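2/27/23

Back to the brick room after lunch and I was in such a good mood about it! I do love that room. The light comes in evenly, the floor creaks in the right places, and the long wall is the sort of red that makes any old table look better. Heledd had left a note on the door saying the parcel from Tasska was downstairs, so I fetched that first and then forgot what I'd come up for, and had to stand there until I remembered. Cloths. I wanted the cloths.

I've been going on about cloths to anybody who'll listen. The thin ones we had before were hopeless, they slid about and left fluff. A proper soft one has a bit of weight to it and you can squash it up in a lump and it stays squashed. Wyn thinks I'm daft. Wyn also took two home.

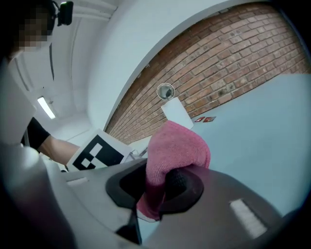

Pink cloth, nicely bunched

Then the blue table. I'd told Noemi I would go over it properly before the weekend and never did, so it was down to me. I like a table like that, pale and plain, where you can see at once what's on it. The white pot had its lid off and lying upside down next to the wall, and the two little red packets were still out from before. I keep meaning to find a home for the packets. Small things are the worst for this — you put them down for a minute and they live there for a month.

The white side table is next on my list. The little plastic cup is forever on it, and the framed picture wants hanging. Noemi says left of the door, I say by the window. We've been having this chat since July and I'm enjoying it too much to give in. Oh, and my green-label bottle was down on the floorboards again, I must stop doing that.

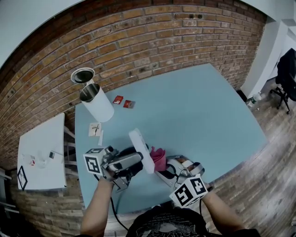 The hat

Now this is what I wanted to write about! Zuleica knits, I knew that, but I hadn't looked closely at one of hers until today. It's a sort of raspberry, deeper than it looks across a room, and when you get right up to it there are lighter pink flecks all the way through. The cuff is folded into a great fat roll. So fuzzy. I wanted to put my whole face in it.

She told me the pattern was 107 stitches, which sounded odd to me, and she said it was odd, that was why she'd had to start again. She still has 200 grams of the same yarn left over and I've put my name down for mittens, or one very long scarf, whichever she gets bored of last. 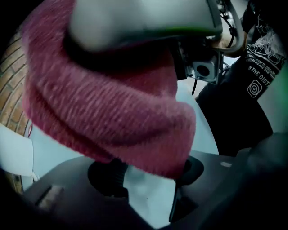 Raspberry with the paler flecks, and that lovely thick cuff

Must ask her about needles. I've got Gran's somewhere, in the biscuit tin I think, or with the sewing things. Also ring Tetsuya re the shelves, and take the Tasska box back down before Heledd trips over it.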